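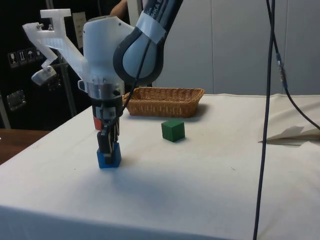 Posted in April
By the site energy desk, Maddocks Quarry

Spring walkdown: diesel standby plant and solar field

First checklist since the solar field was tied in, and what a good one to write up! Items are marked OK, WATCH or FIX. Comments follow each one, so please read them before you close anything out.

1. Fuel tank, outer shell and bund
OK. Bund is dry and the drain valve is locked shut. Last year's rust spot by the ladder has been ground back and painted, and it looks terrific.

2. Fuel level and log
WATCH. Gauge and dipstick agree, which is a first. The log has two deliveries entered on the same line, though. One line per delivery, please.

3. Generator 1 (Presura set)
OK. Hour meter reads 1,913. Started on the first crank and took load without a stumble. Oil was changed in March and the sticker is filled in properly - thank you, night shift.

4. Generator 2 (Presura set)
FIX. Weeping coolant hose at the lower clamp. Tightening it slowed the drip but didn't stop it. New hose is on order, and the set is tagged for emergency use only until it's fitted.

5. Battery chargers and start batteries
OK. Terminals clean, caps tight. Charger 2 has a noisy fan, so have a listen next time you're in there.

6. Exhaust and lagging
WATCH. Lagging has come loose on the elbow above Generator 1. Nobody needs to reach up there day to day, but it should be rewrapped before summer.

7. Transfer switch (Tandeo)
OK. Tested at 6:40 a.m. with the crusher down. It went over to standby and back to utility with no alarms. I could watch that thing all day.

8. Solar rows 1 to 19, frames and clamps
WATCH. All rows walked. Torque marks line up everywhere except row 12, where 2 end clamps had turned a little. Both reset and marked again. Recheck after the next big wind.

9. Panel surfaces
FIX. The rows nearest the haul road are wearing a good coat of stone dust. Wash them early in the day, plain water only, and keep the hose off the combiner boxes. I'm really curious to see what the output does afterward!

10. Inverters (Semard)
OK. Filters cleaned, door seals good. Unit 3 still shows the wrong time of day on its screen.

11. Cable trench and warning signs
FIX. One sign is down at the east gate and the trench cover beside it is cracked. Cone it off until the new cover goes in.

12. Extinguishers and spill kits
OK. All 40 absorbent pads are in the big kit, and the pins and tags on the extinguishers are good.

Carry items 4, 9 and 11 to the work order board. Item 6 can wait for the May shutdown, when the scaffold will be up anyway.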